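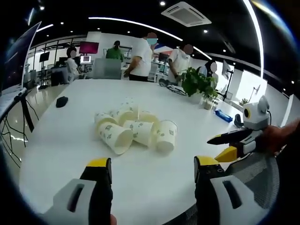

Lindard put in its order for paper cups in July, and they came to the Atstead office in sleeves of 15. They replace the plain ones we had from Tapia. The new cups are cream with a small leaf print in green and gray, shown on the big white round table with the potted plant at the back. Most are on their sides in a pile, with one standing upright at the right. The colour is softer than the catalogue page suggested, and we like it better.

The print
Leaves only, no company name. Lindard asked for a version with its logo, but the minimum run was too large for an office this size. The same pattern comes on a dessert plate, which we have not ordered.

Storage
Spare sleeves go in the kitchen cupboard, second shelf, beside the tea. Please finish an open sleeve before starting another. Each carton holds 60 cups and we keep 2 cartons on hand.

Reordering
Cups come through Vodex, usually within 6 working days. Lids are a separate item and do not fit the old Tapia cups. Leave a note on the cupboard door when the last carton is opened.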